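Prestow Residents' Forum
Topic: Library opening hours from August
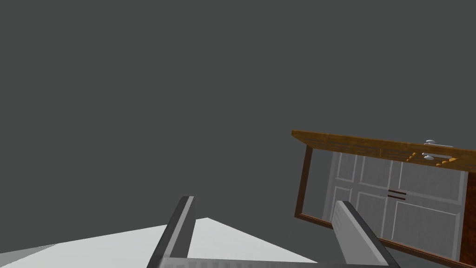

Deisy Cuadros (Moderator)
Members are reminded that the proposed hours for Prestow Library remain open for comment until Wednesday at 5 pm. Under the proposal the library would close at 3 pm on Saturdays and the late evening would be withdrawn. Comments posted in this thread will be forwarded to the library service.

A_Fairclough
I wish to record my objection. The late evening is the only session available to those of us who work in Carkden. The notice states that 19 visitors were counted on a typical late evening, but it does not say when the count was made.

Nattawut K
I must respectfully disagree with the previous member. Nineteen visitors is a low figure for a building that seats 80, and the money would be better spent on the children's stock.

A_Fairclough
The seating capacity is not relevant. Many of us return our books and leave.

B. Na
Could the moderator confirm whether the Trerkmont branch is affected? I use both - Trerkmont for the newspapers.

Deisy Cuadros (Moderator)
Trerkmont is not included in the present proposal.

Wilmer Nina
I support the Saturday change but not the loss of the evening. Please forward both points.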